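Sorting cubes find second home in Celtlow
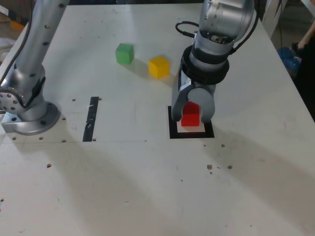

The block-sorting table at the Gorkasa centre in Celtlow will stay open until the end of February, the organisers said on 3rd February. It had been due to close after the half-term break.

The task is a simple one. Small coloured cubes are set out on a white table and each has to be put down squarely on a marked pad. Points are given for how straight the cube sits, and a cube that touches the black border scores nothing.

Puspita Chin, who runs the sessions, said 400 people had signed up to watch so far, most of them families from Celtlow and nearby Lidik. "The children pick a colour and cheer for it," she said. "Red is the favourite, and I couldn't tell you why."

The table came from a school workshop and has kept its scuffs. Faizal Sinaga, who looks after the equipment, said a new top had been priced but the money went on heating the hall instead. The pads are taped down again when the corners lift - a job he does before opening.

The extra weeks are being paid for by a collection at the door, which raised 2642 pounds in January.

Sessions last an hour and there are two a day, morning and afternoon. Entry is free but places must be booked at the front desk. The car park on Abdel Hamid Road is closed for resurfacing, so visitors should use the one behind the library.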